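Casley Audio confirms second series of Zdislava Vrabec interview programme

LOLOTVILLE -- Casley Audio has commissioned a second series of The Long Table, the celebrity interview programme presented by the actress and broadcaster Zdislava Vrabec. Recording begins in March at Kadlec Studios, Lolotville.

The new series will consist of 15 episodes, each with a single guest and a running time of some 30 minutes. Episodes will be released weekly at 6 am. Series one remains available in full on the Casley app.

The first guest will be the actor Ľudovít Skála, who will speak about his divorce, his return to the stage and the custody arrangements reported in the press last year. Mr Skála has approved the list of topics. He has not asked to approve the edit.

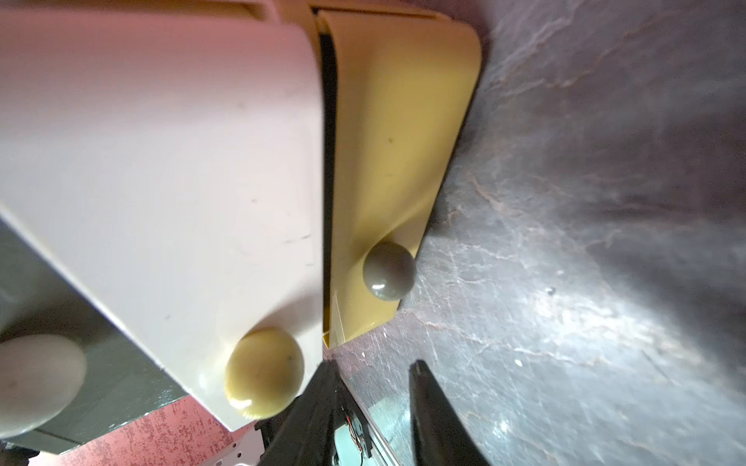
Two episodes will be recorded before an audience at the Cetham Theatre. Capacity is limited to 300 seats per recording, and tickets will be allocated by ballot. Applicants must be aged 18 or over. Phones must be switched off while recording is in progress.

"Guests know the subjects in advance and the questions on the day," said Ms Vrabec. "That arrangement stays as it was."

Extended versions will be offered to subscribers -- these include material removed from the standard edition for length. Transcripts will be published with each episode.

Interview requests for Ms Vrabec should be sent to the Casley press office. Mr Skála is not available for comment before his episode is released.

ENDS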